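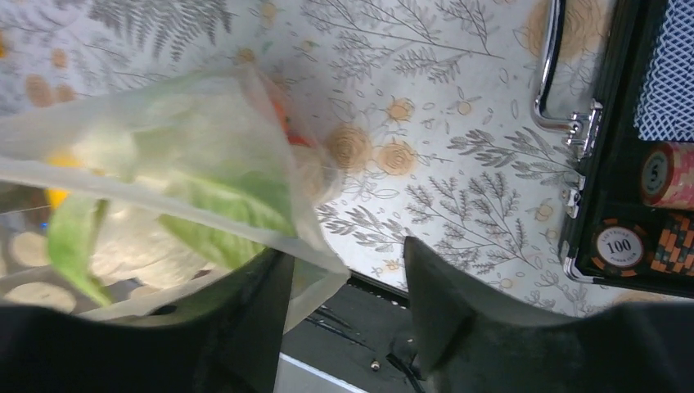
Page 3

Topic: Spin-offs, share exchanges and the treatment of the parent after separation

Reading: the Gastonau separation circular, sections on exchange mechanics and residual liabilities. Bring a marked-up copy to the tutorial.

1. Three forms of separation

In a pro rata spin-off, the parent distributes shares of the subsidiary to all existing holders in proportion to their holdings. No holder gives up parent shares. The holder's combined interest is unchanged on the distribution date and any divergence in value arises afterwards.

In a split-off, holders are offered subsidiary shares in exchange for parent shares they tender. Participation is voluntary. The parent's share count falls by the number of shares accepted, and the register of the two companies begins to differ from the first day of trading.

In a carve-out, part of the subsidiary is sold to the public for cash. The parent usually keeps control. A carve-out often precedes one of the other two, so that a market price exists before the main distribution.

Students regularly confuse the first two. The test is whether the holder surrenders anything.

2. The exchange ratio

Let P be the reference price of the parent, S the reference price of the subsidiary, and d the discount offered to tendering holders. Without a cap, the number of subsidiary shares received per parent share is

R = P / (S x (1 - d))

Reference prices are normally volume-weighted averages over a short window closing shortly before the offer expires. The circular will also set an upper limit on R. If the limit binds, the effective discount is smaller than the advertised one and may be negative.

Worked case. Gastonau offers shares in its payments arm, Fekico. A holder tenders 80 parent shares. The final ratio is set at 3 Fekico shares per parent share. If all tenders are accepted, the holder receives 240 Fekico shares. If the offer is oversubscribed and half of each tender is accepted, the holder receives 120 Fekico shares and keeps 40 in Gastonau.

Note that proration applies to the tender and leaves the ratio alone. Small holders are sometimes exempt under an odd-lot provision; check the circular in each case.

3. Valuing what remains

The parent after separation is often called the stub. Its implied value before the event is the market capitalization of the parent less the market value of its stake in the subsidiary.

Suppose Gastonau has a market capitalization of $2,767 million and its Fekico stake is worth $725 million at market. The implied value of the stub is $2,042 million. This figure is before separation costs, tax leakage and any cash moved between the two balance sheets. Bouzid's notes from last term treat transferred cash as an adjustment to the stake; in this course it is an adjustment to the stub.

A low stub value does not by itself establish mispricing. Borrowing costs on subsidiary shares, a thin float and uncertainty over completion can each sustain a gap for months.

4. Commercial ties after separation

The marketplace business typically signs an operating agreement with the payments business. Terms to look for: minimum volume commitments, exclusivity, fee schedules, data access and duration. Where the agreement guarantees volume, part of the subsidiary's revenue remains a claim on the parent's performance, and a discount rate that assumes full independence is too low or too high depending on which side bears the shortfall.
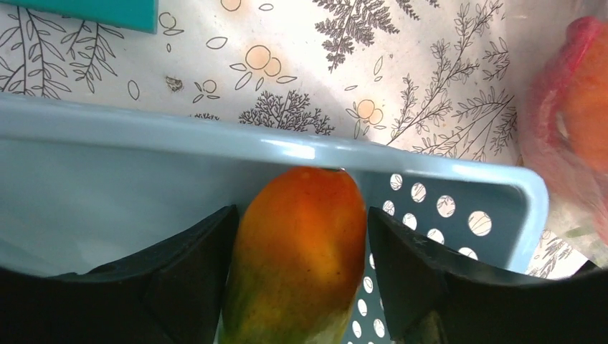
Siham Benjelloun objected in the tutorial that a volume guarantee should be modelled as a separate contingent liability of the parent, and that adjusting the discount rate counts the same risk twice if the shortfall payments are already in the cash flows. The objection is correct where the payments are modelled explicitly. Use one method and state which.

5. Takeover exposure

Tax rules in several jurisdictions penalize an acquisition of either company soon after a tax-free separation if it formed part of the same plan. Read the tax matters agreement for indemnities before assuming that either company is a ready target.

Exercises

(i) Recompute the worked case with a cap of 2 on R.
(ii) Compare the indemnity clauses in the Belkadi and Evora agreements. Which party bears the tax if a third party acquires the parent?
(iii) Derive the effective discount when the cap binds.

Solutions to (i) and (iii) are posted in August. Exercise (ii) is to be handed to Elias Hakim on paper.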